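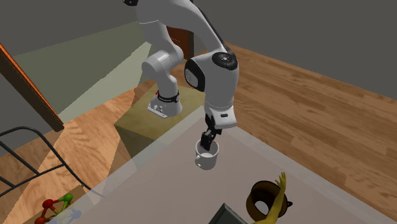 A simulated robot arm holds a white mug over a tabletop, with two fingers inside the rim. Rendering: Gretow

Kitchen robots still slow at clearing a table, home trial finds

A robot arm can pick up a mug in a computer simulation and put it where it is supposed to go most of the time. Getting the same arm to clear a real kitchen table after breakfast is taking longer, according to results released Friday by Gretow, a small robotics software company that has been testing household chores since last fall.

The company ran its table-clearing program in two settings. The first was a simulated room, where the arm moved mugs and other small items over a plain tabletop with toys and containers left on it. The second was a set of 25 homes in and near the town of Muline, where an arm was mounted on a wheeled cart and left with the household for a week at a time.

In simulation, Gretow says, the arm now finishes nearly every single-mug task it is given. In the homes it finished 31 percent of full table clearings without a person stepping in. A full clearing meant moving all cups, plates and cutlery from the table to a counter or dish rack and leaving everything else alone.

The last part caused more trouble than expected. The software was slow to decide what counted as a dish. Candle holders, sugar bowls and flower pots were carried to the sink in several homes, and in one home a pencil cup was emptied into the dish rack. Mugs with coffee left in them were also a problem. The arm often grips a mug by putting its fingers inside the opening, and the report says that this works well on an empty mug and badly on a full one.

Gretow says it will add a step in which the arm checks for liquid first and takes the handle or the outside of the mug if it finds any. That change has been tried in simulation and has not been tested in homes.

Speed was the most common complaint. A table set for two took about 25 minutes to clear, counting the time the arm spent waiting while it worked out its next move. Most people in the trial said they could do the same job in under 3 minutes. One household wrote in its comment sheet that it had started clearing the table before the robot could get to it "because we needed the table."

Others were more patient. A retired couple wrote that they did not mind the wait, since the robot usually worked while they were out of the room. Several people with back or hand pain said that even a slow machine would be useful if it could also load the dishwasher. The arm in the trial could not. It could place plates in an open rack on the counter, but the lower basket of a dishwasher was out of its reach from the cart.

Breakage was lower than the company had feared. The report lists 2 broken glasses and a chipped plate over the whole trial. Both glasses were thin-stemmed and both fell while the arm was setting them down. Gretow had told households to keep good glassware off the table, and it says it will keep that advice in place for now.

The simulated room was used for training before the arm was sent to any home. The software practiced with objects scattered in different places on the table and with the lighting changed from one run to the next. The company says this is the only affordable way to get enough practice, as a simulated mug costs nothing to drop. It also says the simulation leaves out much of what went wrong later: sticky tabletops, wet handles, tablecloths that slid, and people reaching across to take a piece of toast.

Tablecloths turned out to be hard enough that they get their own page in the report. When a plate was dragged even slightly, the cloth moved and everything on it moved too, and the arm then had to look at the whole table again. Households with bare tables got much better results.

Shops and restaurants have seen a similar split between what works in a test and what works on a busy day. Zistus, which runs a chain of lunch counters, tried an arm for busing tables at one location last year and took it out after a few weeks. The company said at the time that the arm handled trays well but could not keep up between noon and 1 p.m. It now uses the same machine in a back room, where it unloads clean cups from dishwasher racks and stacks them on a shelf.

A Zistus spokesperson said that job suits the arm better. The cups are all the same size, they arrive in the same rack, and no one is waiting for a seat. The company plans to put a second arm in its Hnatiuk store in June and has not decided on others. The spokesperson said no jobs were cut at the first location and that the workers there still do all of the table clearing by hand.

Gretow does not plan to sell its table-clearing program this year. It has not set a price, and the report gives no cost for the arm or the cart. The carts used in the trial were also too wide for some kitchens. Three households that signed up were turned away before the trial began for that reason and were replaced by others on the waiting list.

The company wants to run a second home trial after the software is updated. It will be smaller and will look at fewer chores - moving cups to a rack and wiping down a bare table. Folding laundry, which had been on an early list, has been dropped. Gretow said its arm could fold a towel in simulation but that results with real towels were not good enough to put in front of families.

Homes that took part in the first trial can sign up again. The company said a little more than half had done so by Friday. New households in the Muline area can apply through the Gretow website and will be asked to send the width of their kitchen doorway, the height of their table, and whether there are pets in the home.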